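The Vusberg Animal

By Figueroa
November 2, 2022

We use cookies to improve your visit. By continuing to read you accept our cookie policy.

The otter was listed in the station's stock register under the number 112. The register had no column for names, and the keeper did not add one. Visitors to the Vusberg river station called her various things through the glass, most of them to do with her whiskers, and she answered to none of them. She answered to the sound of the feed bucket lid.

She had come in as a cub in April, eleven years before, with an infected foot. The foot was treated and healed short by two toes. An otter with a short forefoot can swim well enough but loses fish it should hold, and the vet's assessment was that she could not be released. The keeper signed the form, and the vet signed under him.

Her daily ration was fixed at 15 per cent of body weight, given in three feeds. The keeper weighed her every Friday on a platform scale set into the floor of the den passage. She had to cross it to reach the pool, so no handling was needed. The figure went into the register in pencil and was inked over at the end of the month.

In her ninth year the station's owners sold the filming rights to a company called Skatex, which fixed a camera above the pool and sent the pictures out day and night. The keeper was told about it by letter. The camera had a small red lamp. The otter looked at the lamp for most of the first afternoon and then stopped looking at it.

The clip that became known ran for seven seconds. In it the keeper bends to clear leaves from the outflow grille, and the otter climbs on to the wall behind him, takes the glove from his back pocket and carries it under the water. He straightens up, feels for the glove and looks for it in the other pocket. Skatex put the number of viewings on a board by the entrance and changed it each morning. The car park was extended on the east side.

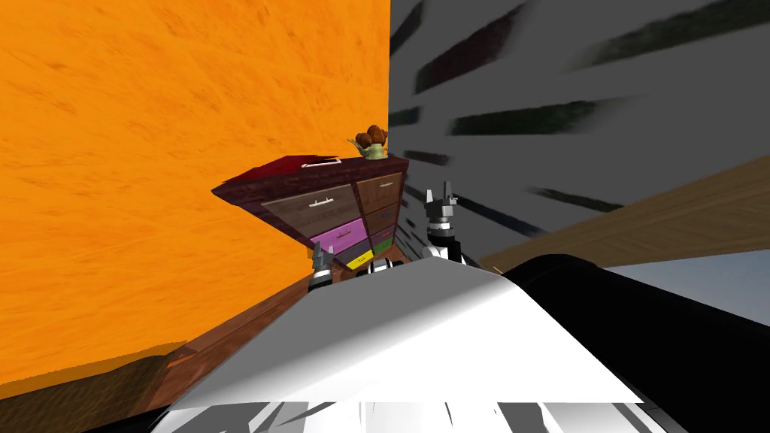 The keeper's own record of that day notes one work glove, left hand, lost in the pool and recovered at the evening drain-down. He wrote nothing else about it. When people at the fence asked him to bend down again, he told them that the grille was clear.

Her weight began to fall in the second winter after the clip. The loss was small, nearly 300 grams over five weeks, and it could have been put down to the cold. The keeper raised the ration and logged how much she left. She left the added part and then some of the rest. The vet took blood. The kidney values were high, and were higher when the test was repeated. A renal diet was tried and she would not eat it. A powdered supplement made by Lestex was mixed into minced trout, and she ate that for nine days.

Skatex asked whether the camera could stay on. The keeper said the den needed to be dark and that she was mostly in the den. They asked whether a second camera could be put there, with an infrared lamp she would not be able to see. He said the passage was too low to take the bracket. This was incorrect by a wide margin, and the vet, who was present, checked the dose she was drawing up and made no remark.

From then on he slept at the station. He put a folding bed in the passage with its head end against the scale, which meant that the display lit up whenever he turned over. He switched it off at the wall. The otter came out of the den twice on the first night and once on the second. On the third she came out and lay on the platform with her chin on the canvas edge of the bed. Her breathing was quick and shallow. He counted it against his watch, as he had been shown, and wrote the count on the back of a feed sheet.

He rang the vet at ten past four. She said she would be there by five. He did not lift the animal, as lifting caused her pain, but he moved his hand under the short forefoot, which was cold. She closed it on his thumb. The grip was weak, and the gap where the toes were missing let his thumb slide, so he bent the end of it to stay in place.

The vet arrived at eight minutes to five and put her bag down in the doorway. She listened with the stethoscope for a full minute on each side. Then she asked for the time, and he gave it.

The register was brought up to date that morning. Under weight he wrote the last Friday's figure, and under cause he wrote what the vet told him. There was a column for remarks, four centimetres wide, which he had used over the years for moult, claw condition and changes of bedding. He sharpened the pencil and wrote: left hand glove, keep.

At the end of the month he inked it over.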